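September 19, 2020

Server log, personal copy. Uverholm, survival world.

Border and pregeneration
Extended the world border by 100 chunks on the north and east sides. Pregenerated the new area overnight with the server closed to players. The job stalled once on a corrupt region file, which I restored from the July backup and reran. Tick rate this morning held at 20 with the usual Saturday crowd on. View distance stays at 10 until I have a full week of numbers.

Portal linking
Wiebke Kleinschmidt reported that the nether portal at Stastness sends players out at the old quarry. Checked the coordinates. The nether-side portal was built 30 blocks too far west, so the game picks the quarry exit as the closer match. Divided the overworld x and z by eight, broke the old frame and rebuilt at the result. Tested in both directions, four trips each, no misroutes. Left a sign with the correct coordinates so that the next person to tidy up the tunnel doesn't move it again.

The quarry portal now has its own nether exit one level down. The two tunnels share a staircase. Lighting there is poor and I lost a set of iron boots to a magma cube.

Textures
Spent the afternoon on the resource pack. The flower pot still looks too red next to plain terracotta, and the rim doesn't read at a distance. Pulled the side color down a step, lightened the rim by one shade and left the base alone.
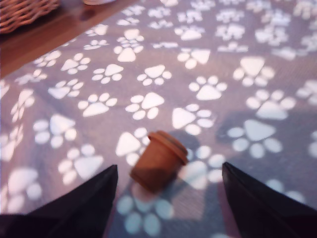 Item sorter
Gobnait Coughlan's sorter at the Nic Aodha farm overflowed again. Cause: filter slots in the third hopper were filled with renamed sticks, and someone had taken one out. Signal strength dropped below the threshold and the line locked. Replaced the stick, cleared the backlog by hand, and put a trapdoor over the hopper row. Kelp still goes to the wrong chest. Not looked at yet.

To do
Ask Wiebke for the second set of tunnel coordinates. Copy the region backups to the other drive. Kelp.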